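印刷する | メールで送る

Purnitz 衣類用リネンウォーター&仕上げスプレー「Favine(ファヴィーネ)」 取扱いページ

入荷しました。12月に切らしてしまってご迷惑おかけした分です。容量は200mlと詰め替え用の二種類。香りは3種、下に書いてます。

■ どういうもの

アイロンの前、または干す前にシュッとする衣類用の水。しわ伸ばしが主、香りは従。香りが強い柔軟剤が苦手な方にわりと合います。糊(のり)は入ってません。パリッとさせたい人は同じ Purnitz の「Dinu」のほうへ。Dinuは糊入り、シャツの襟と袖口向け。Tシャツに使うと板みたいになるのでおすすめしません(店長が一回やりました)。

中身は水、植物由来アルコール、香料、しわ伸ばし成分。色なし。ミストは細かめ。前のボトルはトリガーが固いという声が多くて、今回からトリガーが変わってます。引きが軽い。そのぶん出すぎるので最初は一回ずつ様子みてください。

■ 種類

無香:ほぼにおいなし。アルコールのにおいは最初だけします、すぐ飛びます。
リネン:洗いたて系。一番出ます。
イチジクの葉:青い感じ。好き嫌いあり。店で試せます。

詰め替えは無香とリネンのみ。イチジクの葉の詰め替えは予定なし、聞いてはいますが返事まだ。

■ 使えるもの・使えないもの

使える:綿、麻、ポリエステル、綿ポリ混、デニム。
様子見:レーヨン、色の濃いもの、プリントTシャツのプリント部分。目立たないとこで試してから。プリントは裏返して裏からかけるのが無難です。
だめ:絹、革、スエード、毛皮、和服、水洗い不可の表示があるもの全部。

シルクのブラウスに使って輪ジミになった、という問い合わせが毎年きます。輪ジミは当店では直せません。クリーニング屋さんへ。

ウールは公式には「様子見」なんですが、うちでは使えないほうに入れて案内しています。セーターにかけてハンガーに吊ると肩が伸びるので。畳んで平置きなら大丈夫だと思います。

■ 使い方(アイロンあり)

1. 洗濯表示を見る。
2. 平らに広げる。
3. 20センチくらい離してスプレー。近いとそこだけ濡れて、乾いたあと境目が出ます。
4. ちょっと待つ。ここ大事。すぐアイロンあてると蒸発するだけ。
5. 中温で。スチームは切る。スチーム併用すると水分多すぎ。

アイロン台に白い粉みたいのが残る、という質問。たぶん水道水のカルキです。スチームタンクのほう。Favineは粉残りません。台のカバー洗ってみてください。

■ 使い方(アイロンなし)

こっちで買う方が多いです。Tシャツ、パジャマ、子供服あたり。

ハンガーにかけるか、机に平らに置く。しわの上からスプレー、手のひらで外側に向けてなでる。裾を軽く引っぱる。引っぱりすぎると裾が波うつ。あとは乾くまで触らない。乾く前に畳むと畳みじわがそのままつきます。意外とみんなやる。

バスルームに吊っておくのもあり。換気扇まわして。

スプレーの量はTシャツで表5プッシュ、裏は要らないです。裏もやると乾くのが遅いだけ。

■ 畳むとき

商品と直接関係ないけど聞かれるので。

しわ伸ばししても畳み方でまた線が入る、という話。線を減らすなら折る回数を減らす。当たり前ですが。Tシャツなら両脇を内側に折って、袖を戻して、裾から二つ折りで終わり。三つ折り四つ折りにすると胸のあたりに横線が入ります。引き出しの深さがない人は丸める。丸めるほうが実は線つかない。ただし首まわりが伸びやすい生地は丸めないで。

洗濯物を山のまま置いとくのが一番しわになる。乾いたらすぐ出す、すぐ広げる。時間ないときは山のままでもいいので、せめて薄手のものを上に。下敷きになったTシャツは次の日にはもうだめです。そういうときのFavine。

広げる場所は、白っぽいテーブルか台のほうが作業しやすいです。毛玉とか糸くずが見える。色の濃い台は逆にほこりが見えてそっちが気になる。木の台にそのまま吹くと輪ジミになることあるので、タオル一枚敷いてください。

ピンクのTシャツと作業台 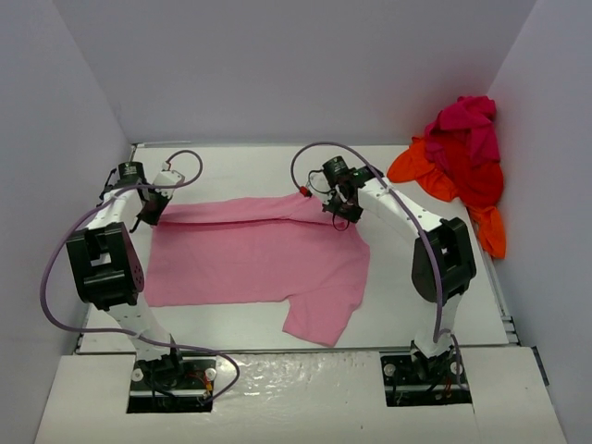
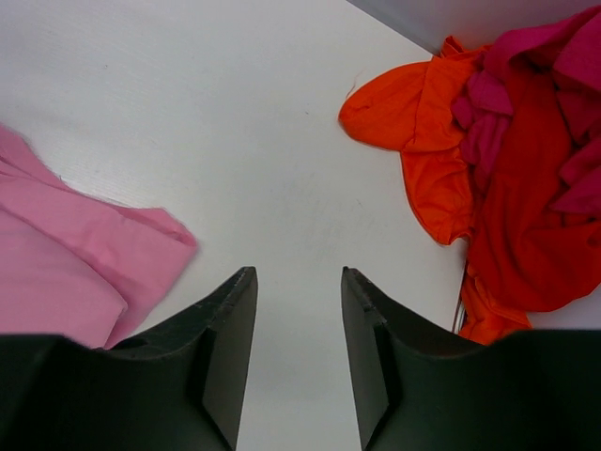
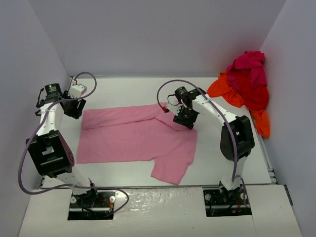
■ 保管

直射日光さけて。夏の車内はだめ、アルコール入ってるので。火の近くで使わない、ストーブの前で吹かない。冬は乾かそうとしてストーブの前でやる人がいます、やめてください。

開封後は一年くらいで使いきり。香りつきは時間がたつと香りがちょっと重くなります。腐ってるわけではないけど、気になったら捨てて。

ノズルが詰まったら外してぬるま湯に浸けておく。針でつつかない。穴が広がって霧にならなくなります。

■ 詰め替えの注意

・同じ香りに詰め替えてください。混ぜると変なにおいになります。
・旧ボトルにも入ります。新トリガーは旧ボトルにはつきません。口の径が違う。
・Dinuの空きボトルに入れるのは不可。糊が残ってて詰まります。
・薄めない。薄めると効かないし傷みます。

■ よくある問い合わせ

赤ちゃんの服に使えますか → メーカーは推奨してないです。無香でもです。

ペットのいる部屋で → 換気して、乾くまで近づけない。寝床の布には使わないでください。

カーテンは → 使えます。でも量いります。詰め替え買ったほうがいい。床が濡れるとすべるので下に何か敷いて。

黄ばみは取れますか → 取れません。洗剤の仕事です。先に洗って。

除菌できますか → できません。そういう商品ではないです。

静電気 → 多少ましになった気はします。でも静電気防止としては売ってません。

古いしわ、半年しまってたやつ → 一回では無理。一回水通しして干し直したほうが早い。急ぐならスプレーして少し置いてアイロン。

旅行に持っていける? → 200mlはそのままだと国際線の機内持込み不可。小さいスプレー容器に移して。空き容器は当店では Illutora の携帯ボトル置いてます。霧がちょっと粗いです。値段なり。

■ Dinu とどっち?

シャツを毎日着る、襟が寝るのがいや → Dinu。
Tシャツ、部屋着、シーツ → Favine。
両方使う人もいます。身ごろにFavine、襟だけDinu。その場合はFavineが先で、乾いてからDinu。逆にやるとまだらになる。

Dinuはアイロン必須。自然乾燥だと白っぽい跡が残ります。濃い色のシャツは特に。あとDinu使った服は次の洗濯でちゃんと落としてから着てください、糊が残ったまましまうと虫がつきやすいです。

■ 使った人の声

「無香をリピート。香りなしでしわが取れるのが他にあんまりない。トリガーは前のほうが好きだったかも」

「リネンの香り、ボトルから嗅ぐと強いけど乾くとほぼ残らない。残したい人には物足りないと思う」

「綿100のTシャツはよく伸びる。麻はそこそこ。麻はアイロンしたほうがいい」

「届いたときキャップがゆるんでて箱がしめってた」
↑ 申し訳ありません。トリガーの根元にテープ巻いて送るようにしました。

■ 在庫と発送

無香:あり
リネン:あり
イチジクの葉:残り47本
詰め替え無香:あり
詰め替えリネン:入荷待ち。入ったらこのぺージに書きます。

アルコール入りのため航空便不可、陸送のみ。離島は日数かかります。同梱はできますが、食品とは別箱になります。

漏れ、破損は到着から5日以内に連絡ください。写真つけてもらえると早いです。香りが思ってたのと違う、は開封後の返品できません。迷ったら無香か、店頭で試してから。サンプルの郵送は今やってません、すみません。

まとめ買いは電話かメールで。宿やゲストハウスの方、業務用の大容量もあるにはあります。取り寄せなので時間ください。見積もりは担当 Safta Stoica まで。日本語で大丈夫です。

ラベルの色が変わりましたが中身は同じです。旧ラベルが混ざって届くことがあります。指定はできません。

最終更新:2024年1月31日

印刷する | メールで送る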